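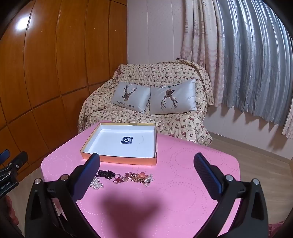 Beads and open box lid, handheld gripper, blue pads.

Docs > Hardware > Purchasing > grippers-README
Overview Kit Budget Open items Contact
4 min read

# Handheld gripper kits: buying notes

Working notes for the October order. Zulema Maldonado owns the spreadsheet, this file is the why. If they disagree trust the spreadsheet.

## What we need

- 22 handheld grippers, left/right pairs, so 11 kits
- spare finger pads, 100. Blue ridged ones, same as now. Not the smooth.
- screws for the finger brackets. Buy a box, stop ordering by the bag
- 2 hard cases per site, Clurnthorpe first

No arms this round. Arm money is a seperate line and Mahmoud Soliman has it parked until spring.

## Why pads are the big line

Small tangly stuff is what we budget for now: bead strands, pendants, that sort of thing, on ordinary home tables. Pads are the part we keep running out of. Last order had pads as an afterthought and Clurnthorpe sat idle waiting on the mail. Dont do that again.

Rule for planning: every kit leaves with spare pads in the case. Adjoa Atinga wants them bagged by kit, fine, do it at packing.

## Suppliers

**Ruser** - current fingers and brackets. Good fit, slow to quote. Will hold a price for 3 weeks if you ask in writing.

**Vandero** - cheaper pads. Sample set came in, Ehab Hajji has it. Need a yes/no on whether they seat on the Ruser fingers before we commit. If no, all pads from Ruser and we eat the difference.

**Vahidi** - cases only. Foam cut to our drawing. Send the drawing with the new bracket, old one is still floating around in the shared folder.

## Budget

- Grippers come out of capital
- Pads, screws, props = consumables, site budget
- Props: box lids, costume beads, cheap pendants. Thrift stores OK, keep the receipts. Cap it per site, see tab 2
- Shipping was left out last time. It's in now

Anything over the cap goes to Mohammed-Awal Adjei before you buy, not after.

## Open items

- [ ] Vandero pad fit (Ehab)
- [ ] new bracket drawing to Vahidi
- [x] Ruser quote requested
- [ ] who signs for deliveries at Clurnthorpe after 4 pm??
- [ ] label scheme for left/right, both hands in one case gets confusing

## Contact

Zulema for numbers, Adjoa for packing and sites.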